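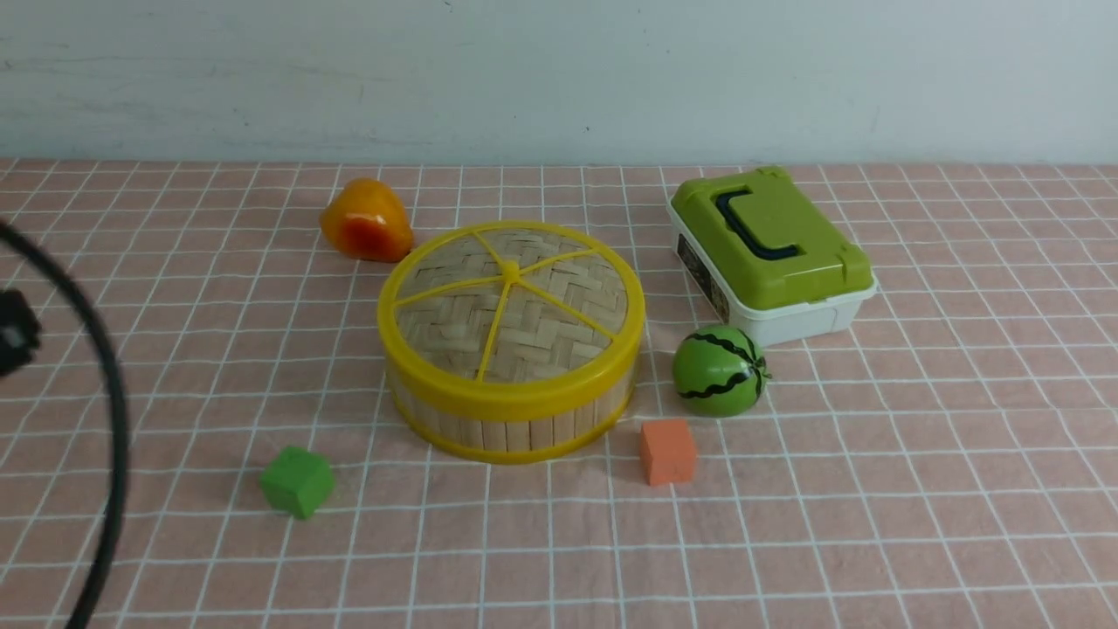
Lecture 6. From head camera to a motion plan
Course notes, Mercy Kaijage. Revised 31st May.

Please read these notes before the lab session and bring your own laptop with the course workspace already built. Last year many groups lost the first half of the lab on compiling.

6.1 What the planner needs

In Lecture 5 we had a planner which received perfect boxes from the simulator. Now the boxes must come from perception. For every object the planner wants a pose, a collision shape and a number which says how much we trust them. Our perception node (package Lustinska) publishes all three in one message. If you write your own node, keep the same message, otherwise Ferel will not accept the world update. Ferel is the planning server and you should not change it in this course.

6.2 Segmentation on the pink cloth

The first step is to find the table plane and remove it. The grid on the cloth is useful for a quick check of the camera calibration, but it also creates weak edges, and a color segmenter with a low threshold can cut the cloth into tiles. Creases make this worse. Fit the plane on depth first, and use color only for points above the plane.

The black cable at the left side of the view is a different problem. It appears to be closer to the camera than the objects, so its points float above the plane and form a long curved cluster. Students often send this cluster to Ferel as an obstacle on the table, and then every approach from the left is rejected. Use the mask file for this region, and apply it before clustering and not after.

6.3 Which collision shape to choose

Foam cubes: a box. The green one is turned a little, so do not take an axis-aligned box. Fit the rotation around the vertical axis.

Toy watermelon: a sphere. The small stem can be ignored.

Toy bell pepper: convex hull. It lies very near to the yellow rim of the steamer basket, and if you inflate both shapes with the default padding they will intersect. The planner then reports that the start state is in collision, although nothing is wrong with the arm.

Steamer basket: a cylinder, with the lid included. The rim is glossy and you will see holes in the depth there. Fit the circle with RANSAC and do not trust the highest point.

Storage box: an oriented box. The dark handle lies flat in the lid, so for collision we do not model it. For grasping it is a separate part – see Lecture 8.

6.4 Planning the reach

The exercise is to reach the orange cube from above. Its neighbors are the basket and the watermelon, therefore the free space for the fingers is not the same on each side. Sample 16 grasp angles around the vertical axis, remove those in collision, and plan only for the rest. With the reference code 43 percent of the angles remained on my machine over the full test log of 2,880 views. Your result can be different, it depends on your padding.

6.5 To hand in

The config file, a plot of accepted grasp angles, and half a page of text about one failure which you could explain. Pass mark is 65 points.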